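Programs > Wimurcombe Reuse > Reports to Funders
Overview Reports Budget Contact
Last updated: February

Wukden desktop refurbishment: progress report, second period

The grant pays us to take retired office desktops, open them up, sort out which parts are worth keeping, and send working machines to the Dultemlow learning center. I was asked to say plainly whether the program is on course. My view is that the bench work is, and that the forecast attached to it is not.

Inside the desktop tower: processor socket, green motherboard, drive cage and cabling. 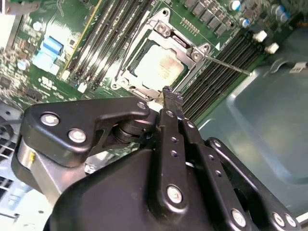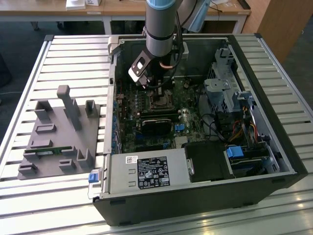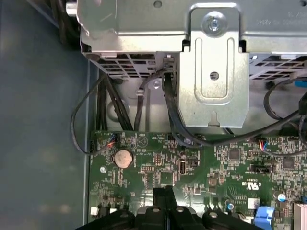
The original application promised 2000 finished desktops by the end of the grant. We have taken in 3435 towers, a figure that has been quoted back to me several times as if it were an achievement. Intake is the easy part. Offices are glad to be rid of old equipment and will deliver it to the door. Finished machines stand at 1000, and I would ask that this be the only number used in the summary to trustees.

Much of the gap comes down to time at the bench. The application allowed one short inspection per tower. In practice a proper check means looking at the processor and its socket, reseating the memory, following every cable to its header and getting the drive cage out of the way when something is hidden behind it. Cases from different offices come apart in different ways, and the worksheet we inherited assumes they all open alike. We rewrote it in the fall. The new one is longer and I can't yet show that it has reduced returns, although the bench staff prefer it.

Dultemlow sent back 11 machines this period. Most had faults we should have caught: a front panel lead on the wrong pins, memory not fully pressed in. Two were fine and had simply been plugged into a dead outlet. I have left those two in the count – taking them out would only start an argument about the rest.

Parts recovery is the line I trust least. The budget shows income from processors and memory pulled from towers that can't be saved. Prices for parts this old are low and falling, and sorting them takes the same people we need for finishing machines. I would drop the income target altogether and keep the parts as spares. If the target stays, please don't expect it to cover the shelving.

Hours will be shorter during Ramadan, when the Wimurcombe workshop closes at 3 p.m. We knew this when the schedule was drawn up, and the schedule ignores it. The revised plan attached to this report does not.

Requests for the next period:

- Replace the 2000 target with one based on bench hours.
- Stop general intake until the storage room is cleared.
- Approve a second test station, or confirm in writing that there won't be one.

The second item matters most. Towers are still arriving every Thursday, and there is a limit to how high they can be stacked.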